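Rewatching a long series in broadcast order

I finished the second season of Mutiso again at ten past one in the morning, which puts me 80 episodes in and slightly past the halfway mark. My cousin Floarea Manole is staying in the spare room until the end of March and had never seen it, so the rewatch has been done properly this time, from the pilot, with the recaps left in.

For anyone who missed it, Mutiso is a daytime serial set in a shipping office. Seasons are 40 episodes. The episodes run short, and most of them end on a telephone call. It was cheap to make and looks it. I have seen the complete run twice before and parts of it more often than that.

The first problem was the order. The disc set and the streaming version disagree. The discs follow production order, and the streaming service follows the order in which the episodes went out, except for the flood story in the first season, where it follows neither. In production order, the harbor master returns from the hospital before he is admitted. In broadcast order he is admitted first, but his secretary has already been fired, so the person who signs him in is somebody we have been told no longer works there. I chose broadcast order. Floarea did not notice the secretary.

The second problem was the subtitles. Floarea reads faster than she listens and wanted them on. The file on the discs runs ahead of the sound by a little under a second, and that is enough to ruin a telephone call. The streaming subtitles are in time but were clearly made from the scripts and not from the recorded dialogue. Lines that were changed on set appear in their original form. In one case the script gives the name of the blackmailer four episodes early. I put my hand over the bottom of the screen for that one, having remembered it with very little to spare.

We settled on a routine. Two episodes after dinner, a break for tea, then two more if neither of us has work early. Skipping the opening titles is permitted after the fifth episode of a season but not before, as the titles are recut each year and I consider the recuts part of the show. Floarea considers them ninety seconds. Phones stay in the kitchen. That rule was hers, and I have broken it more often than she has.

My opinion of the series has changed in a few places. The smuggling plot is better than I remembered and also shorter. I had it down as most of a season and it takes up nine episodes. The wedding is worse. The two brothers are hard to tell apart until one of them grows a beard, and I now think the beard was introduced for that purpose.

Enikő Borbély wrote to say that I should have started Floarea on Skostura instead, as it is by the same writers and has a real ending. I own Skostura. It is a good series and I expect we will get to it, but half of what it does depends on knowing what those writers did the first time, and the ending is only satisfying if you have already sat through the other one.

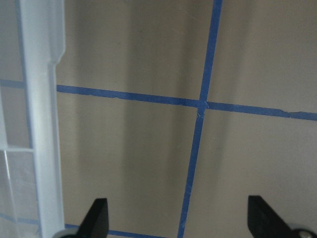

The remaining question is the missing episode. Number 93 was never repeated, and the copy on the discs is a reconstruction with still photographs and a narrator. I have watched it once. It is slow, and the narrator pronounces the name of the shipping firm in a way no character ever does. On the other hand, the letter is read aloud in it, and the letter is mentioned in nearly every episode after that. Lucian Mihăilă keeps a written synopsis on his site that covers the same ground in two paragraphs. I have printed it and put it inside the disc case as a fallback.

At the current rate we reach 93 in three or four evenings. Floarea has asked whether the blackmailer is the man with the dog. I said there were several men with dogs, and put the kettle on.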